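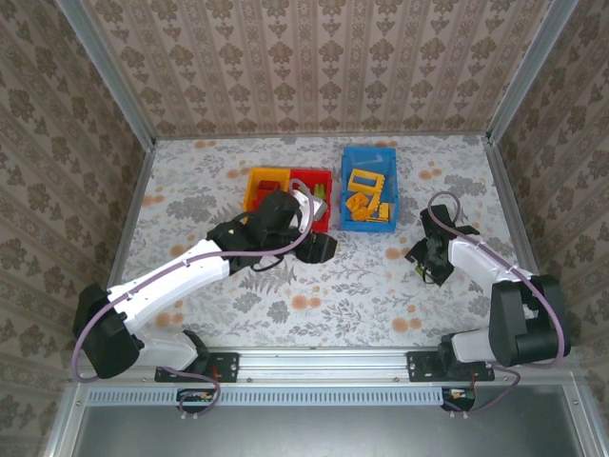

From: Jolán Veres
To: nolimik-users list
Date: October 26, 2026
Subject: Re: [nolimik-users] sorting episodes, how many do we need?

Hello all,

thank you for the answers, and sorry that I reply slowly. I put my comments between the lines.

> We collected 2000 episodes of bin sorting in July, and the policy
> still hesitates when the bins stand close together. Would you collect
> more, or clean what you have?

I would clean first. When I looked through our own July set for Petton, I found 180 episodes where the operator had paused with the gripper over a bin for several seconds. The model learned this pause very well. After I trimmed them, the hesitation became much smaller, but it did not go away.

For the new set I put the red and the orange-yellow bin directly against each other, and the blue one separate to the right. Before, I always left a gap, and I think it was a mistake. The edge where two colours meet is the difficult place, so it should be in the examples often.

> Do you start every episode with empty bins?

No, not any more. I start many of them with some parts already inside, also in the wrong bin. The blue one can have yellow-orange pieces in it, and a red block can be in the orange-yellow one. The operator must then decide what to move. If all the bins are empty at the start, the policy never sees a correction.

> Same operator for both arms?

Yes, one person with both leaders. We tried it with two people for 13 episodes and they were waiting for each other all the time.

One question from my side. Our table cover has a leaf pattern with orange dots, and the walls have a damask paper. I change the covers between sessions, but Antal recommended to change the walls too. Has somebody compared this? It is a lot of work to change the paper on 3 sides, and I would like to know if it is worth it before I start.

Also, the Ornine converter drops the last second of each episode if the gripper is still closed. I will write a separate message about this - please don't answer it in this thread.

Best regards,
Jolán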